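I live in Merkau for eleven years now, and in all this time our valley has had one health post. It is open in the mornings. If you fall ill after two o'clock, you must drive to Cendier, over the hill, on a road which in winter is often closed. I want to write about this because the council is going to decide on the evening clinic in March, and I am afraid it will decide wrongly.

The plan of the council is to replace the evening clinic with a telephone line. You call, a nurse listens to you, and she tells you if you should wait until morning or go to the hospital. I have nothing against nurses on the telephone. My daughter had a high fever last winter and the woman on the line was patient with us for almost half an hour. But at the end she said what she had to say, that somebody should look in the child's ears. To look in the ears we had to drive to Cendier.

According to the council's own paper, 1561 people came to the evening clinic in its trial year. The paper calls this number "modest". I ask myself, modest compared with what? In the whole valley we are 3000 people. Even if many of them came twice, it is a great part of us. The same paper says that 299 of these visits were "avoidable", but it does not explain who decided this, or how. A cut hand which did not need stitches is perhaps avoidable on paper. For the man with the cut hand, at eight in the evening, it is not so clear.

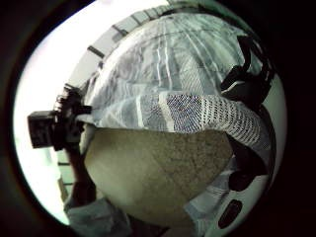
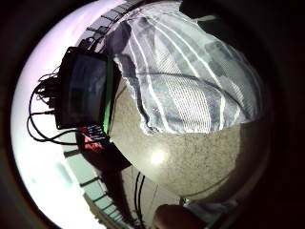
Hryhorii Skoryk, who sits on the council for our side of the river, told me that the real problem is staff. He says it is very hard to find a doctor who wants to work until ten in a small place. I believe him. I also think that he looks only for doctors. In the trial year most of the work was done by Hậu Thân, and she is a nurse practitioner. She cleaned wounds, changed dressings, checked blood pressure and sent people further when it was necessary. When her contract ended, she was offered four hours in a week. Naturally she took a post in another town.

There is also the matter of the bus. The council paper says that patients without a car can use the Mukis line to Cendier. I know this bus well, as I took it to work for three years. The last one goes at ten past six, and it does not come back the same evening. An old person who goes to the hospital with it must find a bed or pay a taxi. I would like that the people who wrote this sentence try the journey once, with a bad knee.

I do not say that the clinic must be open every evening. Three evenings in the week would already help, and the telephone line could work on the others. The room exists, the equipment is paid for, and 528 of us have signed the letter which asks for this. It was handed in at the town hall before the holidays. Until today we have received one answer, which says that our letter arrived.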